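Pimine opens furniture reuse store in former Merkeck depot

Housing association Pimine has opened a reuse store for large household furniture in the former Merkeck depot on Okero Road. The store takes in wardrobes, cupboards, tables and bed frames left behind when tenancies end, checks them and passes them on to incoming tenants. It opened on Thursday with 88 pieces ready for collection.

Until now, most furniture left in Pimine's flats was broken up and sent for disposal along with general waste. The association manages 2,000 homes in the district. Storage was the main obstacle to reuse, as a full-height wardrobe takes up a lot of floor area and cannot safely be stacked. The depot has a level floor, a wide loading door and no steps between the yard and the storage bays.

Items are sorted on arrival into three groups: ready to use, minor repair and parts only. Minor repair covers work that can be done in less than an hour, such as refitting a shelf, replacing hinge screws or easing a door that catches. Parts-only items are taken apart for their doors, handles, hinges and shelves. Upholstered goods are not accepted unless the fire safety label is still attached, and mattresses are not accepted at all.

Solid cabinets make up the greater part of the opening stock. According to the store's intake notes, older framed doors tend to survive a move better than flat panels, but their weight puts more load on the hinges. Doors are therefore opened fully and left for several minutes during the check. If a door drops or swings back by itself, the hinge plates are inspected and the carcass is levelled before any screws are tightened. Screws that no longer grip are taken out, and the holes are plugged and drilled again.

Shelves are checked at both ends for secure support, and the inside of each compartment is examined by torch for damp, mould and woodworm. Any piece showing signs of live woodworm is wrapped and kept out of the storage bays. Surface scratches do not affect the grading. Varnished wood is wiped down with a damp cloth and mild soap, then dried, and is refinished only where the coating has begun to lift.

Delivery is handled by Cele, a local removals firm, which runs a van from the depot on weekday mornings. Pieces that will not pass through a standard internal doorway are marked at intake, and the tenant is asked to measure the hall and stairs before a slot is booked. Loose shelves are taken out and tied together for transport, and doors are strapped shut over a blanket. Tall cabinets must be fixed to the wall once in place – the brackets are supplied and fitted as part of the delivery.

Tenants pay a flat charge of £15 per item, including delivery, and can reserve a piece for up to 7 days. There is no charge in the first month of a new tenancy. Pimine said the scheme would be reviewed in June, when it will decide whether to take furniture from private households as well.
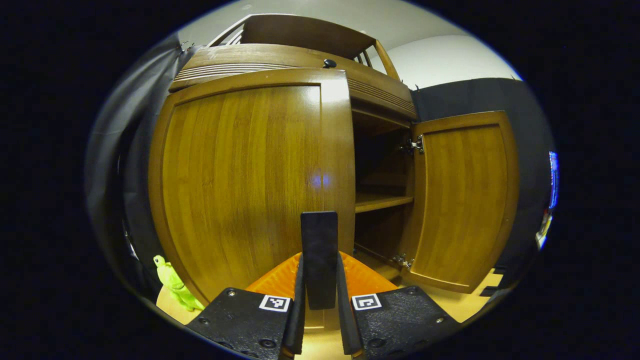 Viewing and collection

The store is open for viewing on weekday afternoons. Tenants should bring their tenancy number and the measurements of the space where the furniture is to stand. Those collecting items themselves need a vehicle with a flat load area and at least one other person to help with lifting. Blankets and straps can be borrowed at the loading door – they should be returned the same week.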